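Subject: Re: [sim-demos] floor textures and how much to vary them
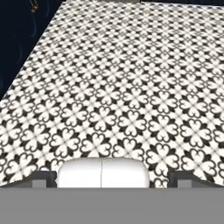

Wrist view in the simulator, patterned tile floor, fingers at the bottom

Hi all,

Thanks to Amado for getting this thread going again, and sorry for the slow answer. I've been buried in replay scripts since the start of February and only came up for air last night.

Amado Villanueva wrote:

> We're planning the next batch of simulated demos for the Hullberg
> apartment set and I'd like opinions before we burn a lot of
> teleoperation time. Our policy does fine on the plain floors and
> gets noticeably worse on anything with a strong pattern. Two
> questions:
>
> 1. Do you randomize the floor per episode, or per scene?
>
> 2. Do you keep the really loud patterns at all? One of my
> coworkers wants to drop them. His argument is that hardly
> any real kitchen looks like that, and that we'd be spending
> capacity on wallpaper.
>
> Also, has anyone got a decent way of checking the wrist view
> before an episode goes into the training pool? We've been
> looking at the outside view only and I have a feeling it's
> biting us.
>
> Amado

OK, taking these out of order, starting with question 2, where I have the strongest feelings. Please keep the loud ones! The view at the top of this message is from our own set, and it's the floor everybody on our team complains about: black and white clover shapes all the way up, nice and crisp near the fingers and then mushing together into gray fuzz toward the top. Apart from a dark blue patch in the corner, you hardly get anything else to go on. I was ready to throw it out too. Then we trained once with those episodes and once without, same number of steps, and the one without them got worse on the speckled floors as well, which I hadn't expected at all. My guess (and it's only a guess, we had one run of each) is that without a busy floor in the mix the model gets lazy and treats any hard dark edge as the edge of something it can grab.

Look at the white pads between the fingers, too. White on a floor with this much white in it is about as unfriendly as it gets for a network trying to work out where its own hand stops. On a brown floor it can get that from color alone. I'd much rather it learned the shape.

How many to keep is another matter. We have 1482 episodes in the pool right now and 34 floor textures, and of those textures I'd call 6 properly loud. They used to turn up way too often, thanks to a silly bug in my sampler that picked by folder first and texture second (the "tile" folder was tiny, so everything in it got drawn over and over). If you took your sampler from the old Sheehan scripts, go and check it, as that's where I got mine.

On question 1, we do it per episode, but with one catch. We record the demo once with whatever floor the scene came with, and then re-render the same joint trajectory over other floors. The person driving only does it once, and you get the same motion over several backgrounds — cheap, and handy for comparing. The catch is that the copies have to stay together when you split off your validation set. I didn't do that the first time. My validation numbers were gorgeous for a whole afternoon and I told people about them, so that was embarrassing.

One more thing about re-rendering: if you change the floor, look at the scale of the pattern as well as the pattern. Gramik exports its textures with a repeat setting that our renderer ignores, so some of ours came in with motifs far bigger than any tile you could buy. I left a few of those in on purpose and fixed the rest. And watch what happens to the far part of the floor at steep angles. Depending on your filtering you can get shimmer from one step to the next, and a model with any kind of frame history will notice it. Turning up the anisotropic filtering helped us, though it made rendering slower and I still grumble about that.

Now the wrist view check. Yes, do it, please do it! Looking only from outside hid a bunch of problems from us. I have a little script that pulls the first, middle and last wrist image from each episode and lays them out on a contact sheet, 18 to a page, and I flip through the pages with my coffee. What I look for is pretty basic: are both fingers showing, is the hand where the camera offsets say it should be, and can I tell what the task is meant to be at the middle image. Anything I can't make out goes in a "maybe" folder and I replay the full episode later. It's dull work, but I've caught wrong camera mounts that way, and one entire session where the gripper state was logged upside down (open was closed, closed was open).

I can clean the script up and post it. It has the Evstead paths hard-coded all over the place at the moment, so give me a few days. If somebody already has one that can read the newer log format, speak up and save me the trouble.

Amado, what resolution are you feeding the wrist camera in at? We shrink ours quite a lot, and I'm wondering if part of your trouble is the pattern aliasing on the way down. It would be worth saving out a handful of the shrunken images, exactly as the network gets them, and having a look before you cut any floors from the set.

Cheers, and shout if any of this is unclear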